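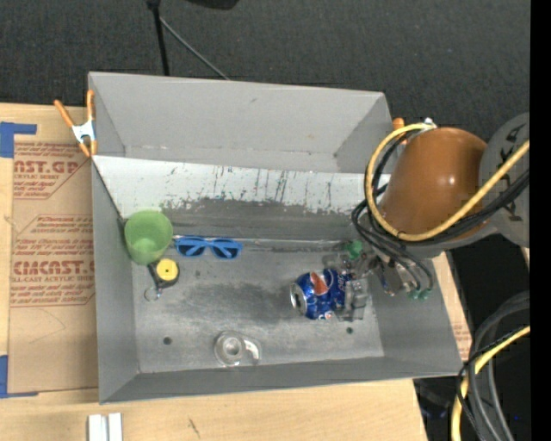
3.2 Composition of the mixed-item bins

Figure 2. A gray bin with sloped walls holding a handful of small items, among them a light green plastic cup, blue sunglasses, a crushed Pepsi can and a round silver metal fitting.

The second item set, Omenow, was assembled to represent the small clutter that collects in shared workrooms: drink containers, eyewear, hardware and parts whose original purpose is no longer obvious. The full set holds 100 items. Each bin load is a small draw from this set, and no load is repeated within a block of 60.

Items were chosen for differences in outline and surface finish. Rigid items with a stable resting pose, such as the cup in Figure 2, are the easiest to describe, as their outline changes little between loads. Sunglasses are entered with the arms folded and count as one item. Crushed cans form a separate class from intact ones – the dents break up the printed logo and give each can its own shape – and a can is never straightened or replaced once it has entered the set. Metal fittings and rings are grouped by largest dimension only. No attempt was made to sort them by function.

Loads were placed by hand. The person filling the bin was asked to set items down without arranging them, and any that came to rest on the outer rim were returned to the floor of the bin. Items were allowed to touch. Marks and scuffs on the bin were left in place, as were those on the items themselves.

Compared with the Totus set, which contains only boxed goods, Omenow has a wider spread of heights within a single load. It also has more items under 10 grams, mostly hardware. These light items account for most of the disagreements between labelers discussed in Section 3.4, where a ring lying next to a larger part was sometimes recorded as belonging to it. The labeling guide was revised in September to treat all such pieces as separate unless they are physically joined.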